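Parkside Shared Workshop: progress report to the Wikton Fund, 29 Dec 2020

The arm build supported by your grant has now logged 116 practice runs. Lifting soft items has been our main work since June.

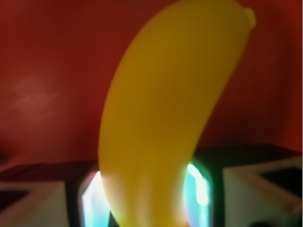 Has the grant been fully spent?
Around 36 per cent remains, held for spare motors.

Timothée Arnaud has rewired the base – a job delayed by late parts.
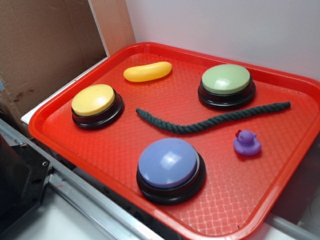 The new wiring will be tested over 100 further runs, and we shall report the results to you in full.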